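Frequently Asked Questions: Household Task Trials
Drirkmont Centre for Assistive Automation
Last updated 15 June 2024

Can a machine do my household chores yet?
Not unattended. Under the Grevau program, two-armed systems practise single tasks such as opening a drawer, folding a tea towel or placing cutlery in a tray. Each task is assessed separately.

Why is so much time spent on drawers and handles?
Small handles demand accurate positioning and a steady pull. A drawer that sticks, or a box that slides along the bench, will defeat a program that performed well the day before.
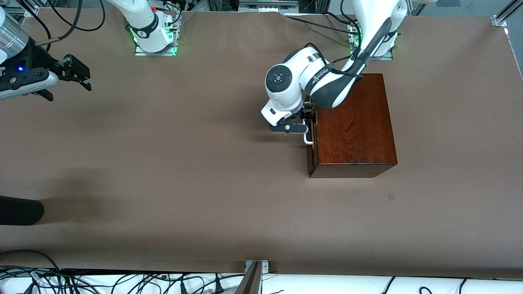
For this reason, results are reported by task and never combined into one score. Of 2,271 drawer attempts logged in the current round, 937 were completed without staff assistance.

Are shop-floor chores any easier?
In some respects. Parts arrive in known positions and lighting can be controlled. The Burkel workshop trial covers sorting and bin packing only.

May I nominate a household item for testing?
Yes. Items must fit on a benchtop and weigh no more than a full kettle. Glassware and aerosols are not accepted.

Whom should I contact?
Enquiries should be addressed to Unai Prieto, Program Coordinator, Arango Building, Level 2.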